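Rencontre avec Hermine Hubmann, qui écrit des frontières qu'on ne passe pas

Entretien publié le 20/10/2021

J'avais préparé une liste de questions très sérieuses, sur la dystopie, le climat, l'exil, tout ça. Et puis Hermine Hubmann est arrivée avec vingt minutes d'avance, elle a commandé un chocolat chaud et m'a demandé ce que j'étais en train de lire. Du coup on a parlé de mes lectures pendant un bon quart d'heure (je vous épargne la transcription), et ma liste est restée dans mon sac jusqu'au bout ou presque.

Pour celles et ceux qui la découvrent : elle publie des nouvelles depuis des années dans de petites revues, et son premier recueil, Molton, est sorti en mai. Dix textes, un seul décor, une ville-péage plantée au milieu d'une plaine inondable, où l'on paie pour entrer, pour rester, et surtout pour sortir. Je l'ai lu en deux soirs, j'ai détesté le premier personnage, je l'ai adoré au dernier chapitre, et j'avais très envie de savoir comment elle s'y était prise.

« Au départ, il n'y avait pas de ville du tout, me raconte-t-elle. Il y avait un guichet. J'avais écrit une page sur une femme qui vend des tickets et qui n'a jamais vu ce qu'il y a de l'autre côté de sa vitre arrière. Je l'ai gardée très longtemps dans un tiroir. Et un jour je me suis demandé qui achetait les tickets. »

Cette page, c'est devenu « Le Guichet d'Auer », la nouvelle qui ouvre le livre. Auer, c'est la guichetière, et on la retrouve un peu partout ensuite, parfois pour une seule réplique. Je lui dis que j'ai mis un temps fou à comprendre que la vieille dame du texte final, c'était elle. Hermine rit beaucoup. « Ma sœur ne l'a toujours pas compris ! Elle l'a relu exprès. Je ne lui dirai rien. »
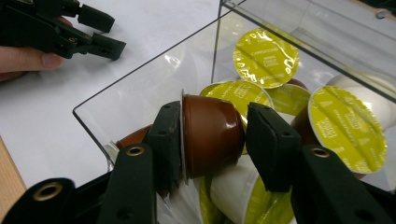 Je lui demande si elle fait des plans, parce que tout s'emboîte tellement bien dans ce livre qu'on imagine un mur couvert de fiches. Raté. « J'ai essayé, pour faire comme les gens organisés. J'avais un grand cahier avec des colonnes, les dates de naissance, le prix des passages, la hauteur de l'eau année par année. Je l'ai rempli pendant un hiver entier et je n'ai pas écrit une ligne de fiction. Je savais combien coûtait un kilo de farine à Molton, mais je ne savais pas qui avait faim. »

Elle a fini par ranger le cahier et par écrire dans le désordre, les fins d'abord. Sur les dix nouvelles, huit ont été commencées par leur dernier paragraphe. Moi qui n'arrive jamais à terminer quoi que ce soit, j'ai pris des notes !

Une monnaie qui ne vaut rien

Il y a dans le recueil une invention que j'aime énormément, le grateo. C'est la monnaie locale, un crédit qu'on gagne en rendant service et qui perd de la valeur chaque nuit. Impossible d'économiser, donc impossible de partir, puisque le passage vers la côte coûte 1 237 grateos et qu'une bonne journée de travail n'en rapporte jamais assez.

« Le chiffre est complètement arbitraire, dit-elle. Je voulais un montant pénible à dire. Un compte rond, on a l'impression qu'on peut le négocier. Là, on sent l'administration derrière, quelqu'un qui a fait un calcul auquel on n'aura jamais accès. » Et le mot lui-même ? « Il y a gratitude dedans, et gratter. Les deux m'allaient. Mon éditrice voulait une majuscule, je n'en voulais pas, on s'est disputées gentiment pendant des semaines et c'est moi qui ai gagné, sauf sur la quatrième de couverture. »

On a parlé ensuite du passage où le jeune Skoneck paie sa traversée avec les souvenirs de son père. Je lui ai avoué que j'avais posé le livre à ce moment-là et que j'étais allée faire la vaisselle. Elle a eu l'air contente, puis un peu gênée d'avoir l'air contente. « C'est le texte que j'ai le plus coupé. La première version faisait trois fois cette longueur, on assistait à tout le marchandage, souvenir par souvenir. C'était insupportable, et pas dans le bon sens. J'ai gardé la partie de pêche et l'odeur du manteau. »

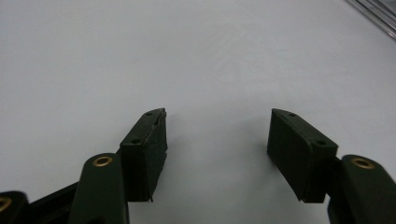 « Je ne prédis rien du tout »

Évidemment, j'ai fini par poser la question qu'on lui pose partout : est-ce que Molton, c'est demain ? Petit soupir. « Je ne prédis rien du tout. J'ai relu de vieux romans d'anticipation pendant que j'écrivais, et ce qui vieillit le plus mal, ce sont les machines. Les disputes de couple, les files d'attente, les gens qui mentent sur leur âge, ça tient très bien. Alors j'ai mis très peu de machines et beaucoup de files d'attente. »

C'est vrai qu'on attend énormément dans ce livre. La nouvelle la plus longue, 119 pages à elle seule (je dirais plutôt un court roman, elle tient au mot nouvelle), se passe entièrement devant une porte. On y partage des couvertures, on s'y marie, on y vend sa place. Je craignais de m'ennuyer et j'ai raté mon arrêt de tram en la lisant.

Elle m'explique qu'elle l'a écrite à voix haute, en marchant dans son couloir, à cause des dialogues. « Dans une file, on ne se regarde pas, on parle à une nuque. Les phrases sont différentes. On dit des choses plus intimes, et puis on s'arrête net quand la personne se retourne. » Depuis, je vous jure que j'écoute les gens à la boulangerie. 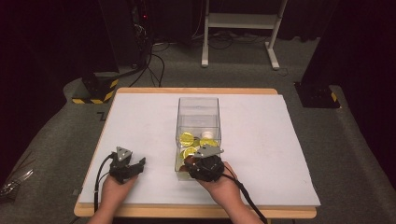
Et après Molton ?

Elle travaille sur autre chose, et la plaine inondable, c'est terminé pour elle. Elle a juste lâché qu'il y aurait une île, deux sœurs et un phare dont personne ne veut s'occuper. Pas de date. « J'ai la fin », a-t-elle précisé, et vu sa méthode je suppose que c'est bon signe.

Je lui ai quand même demandé si Auer reviendrait. Elle a regardé le fond de sa tasse, m'a dit qu'Auer avait bien mérité sa retraite, puis m'a demandé pourquoi, est-ce que je trouvais que la fin n'était pas claire ? On est reparties pour une demi-heure là-dessus, et je ne peux rien vous en raconter sans tout gâcher à celles et ceux qui n'ont pas encore lu le livre.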